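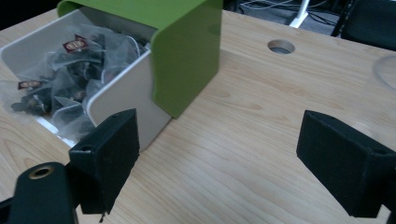
Pyramid tea bags in the green-lidded box at the Kerkolham reading room.

The tea table is back at the Kerkolham reading room, and I for one am thrilled. It went away in the spring when the old urn gave up, and all through the summer we had a cold water jug and a plate of crackers (fine crackers, but still).

I stopped in on opening afternoon a little before three and the line already went past the large print shelves. The star of the table is a white box with a shiny lime-green lid that flips right up, and it's packed with those see-through pyramid bags, the kind where you can see the leaves inside. I'm used to a dusty paper bag on a staple, so this felt pretty fancy! The strings do get tangled. I went in for one and came up with three, and the woman behind me got the other end of mine.

The tea was paid for out of the November book sale, which cleared 82 dollars after the room rental. That bought 200 bags from Dal Bello, the grocery on the corner, and they threw in sugar and a box of stir sticks. The new urn is on loan from Stisora, the kitchen supply place out by the bypass, until the end of winter. After that we'll see - I heard talk of a second sale.

Tea is free, one bag per person please, and it's served from 3 until 6 every afternoon the room is open. Bring your own mug if you can. There's a shelf of spare ones by the sink, mostly chipped, and the one with the lighthouse goes early. Milk is in the small fridge. Used bags go in the pail under the table, which the Nuseo community garden picks up for compost, so snip off the strings and tags first.

Coffee drinkers, I asked for you. Not this winter.

Last updated: November, 4:40 p.m.

Comments (3)

mugshelf: Is any of it decaf? I can't do regular tea after lunch or I'm up all night.

pagesandpie: So glad this is back!! My grandson only comes along for the crackers, please tell me the crackers are staying.

northside_reader: 200 bags won't make it to the holidays if the line is that long. I can drop off a box of peppermint.

Contact the newsletter desk | Copyright Kerkolham Neighborhood News | Back to top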